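The Case for Slower Hands

There is a habit in our field of treating demonstration data as a bulk commodity. A group reports how many hours of teleoperation it collected, the next group reports more, and the discussion moves on to the model. Who held the controls and how they moved gets one sentence in an appendix. I think the order of attention should be reversed, and I will argue it from tabletop work, where my own hours have gone.

Two methods are in common use. In the first, a person takes hold of the arm and moves it through the task while the joints record. In the second, the person stands off and drives it, with a matched leader arm or a handheld controller. Both are called "teaching," although they produce different material. Hand guidance gives clean contact, because the teacher feels the dish meet the wire. It also puts a human forearm in the camera view, and that forearm will be absent when the policy runs. Remote control leaves the view honest and takes away the feel. The operator compensates by hovering, backing off, and approaching again.
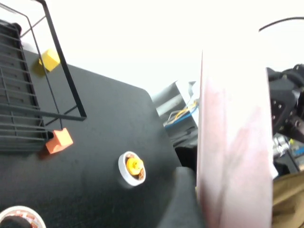 Most laboratories have settled on remote control, and I agree with them. My complaint concerns what happens next. The hovering is regarded as waste. Operators are told to be quick, sessions are scored by episodes per shift, and after a while the pauses disappear. So do the approaches. What remains is a set of smooth, confident trajectories recorded by people who know exactly where everything is.

A policy trained on those recordings has seen very little of what to do when it is slightly wrong. This is the old compounding-error problem, and it is well understood on paper. The learner drifts a few millimeters from the demonstrated path, meets a state no teacher visited, and drifts further. The standard remedies are to inject noise during collection or to have a human take over when the policy fails and record the correction. Both work. Both also cost more than letting a careful operator be careful in the first place.

Consider racking a plate. The grasp is easy. The task is decided during the last stretch of descent, when the rim has to find a gap between two wires and the plate has to be tilted to suit. A fast operator sets the angle in transit and drops straight in. A slower one arrives above the rack, corrects the tilt, and goes down. The second recording is longer and contains the part worth learning.
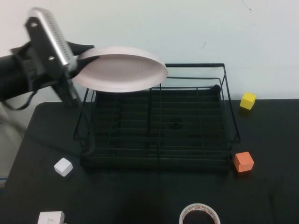
What the counts conceal

Last year I went back through a collection project called Culurero, which had been run on a daily quota. It held 607 episodes of simple pick-and-place work around a dish rack. Cuiping Xia and I labeled every one of them by hand for a single property: whether the operator made a visible correction after first reaching the target. In 336 of them there was a correction. The rest went directly to the goal.

We then drew 100 episodes from each group and trained 2 policies with identical settings. On starting positions that matched the demonstrations, I could not separate them. With the rack shifted by a finger's width, the policy trained on corrected episodes usually recovered, and the other usually pressed the plate against a wire and kept pressing. It was a small test on one arm, and I would not put it in a paper. I would put it in front of anyone setting a quota.

Sorcha Fitzgerald, who managed the quota, objects to my reading of this. Her view is that corrections are a sign of a poor interface. Give the operator better depth cues and some force feedback and the wobble goes away, and then variety should be introduced deliberately, by moving the objects. She is right that operator wobble is an unreliable source of variety. A tired person makes corrections that teach nothing, and some of our slow episodes were slow only because the operator had lost sight of the gripper behind the object it was holding.

We differ on whether deliberate variety is ever budgeted for. In my experience it is the first item cut. Moving the rack between episodes takes time, and so does swapping in an object the operator has not handled that morning, and neither appears in the episode count. 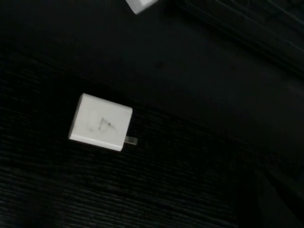
Small items are where this shows most plainly. A plate forgives a poor approach angle. A thin or irregular part does not, and the operator has to decide which faces to close on before the fingers come down. That decision is visible in the recording as a short rotation of the wrist, often with a pause ahead of it. Our trimming script at Vakis used to remove any stretch where the arm was nearly still, on the theory that stillness carried no information. It was removing the decision and keeping the motion that followed, and the trained policy duly rotated late or at the wrong height. We turned the trimming off in September and have not turned it back on.

I would ask three things of anyone who publishes a demonstration set. State the instructions the operators were given, word for word, including any target for pace. Keep failed and abandoned episodes, with a label, so that others can decide what to do with them. Report how many people did the driving, and split the results by person at least once. When we did this for the Khasawneh set, the differences between operators were larger than the differences between the network sizes we had spent the summer comparing.

None of it requires new equipment. The Vuklow leader arms on our bench are plain devices with no force feedback, and good operators do good work with them when they are left alone. The expense is in hours, and in reporting a smaller number at the end of the month. I accept that a smaller number is difficult to defend to people who fund by volume. It would be easier if those of us who review this work began asking what is in the large ones.

Contact the author | Copyright 2021, all rights reserved | Back to top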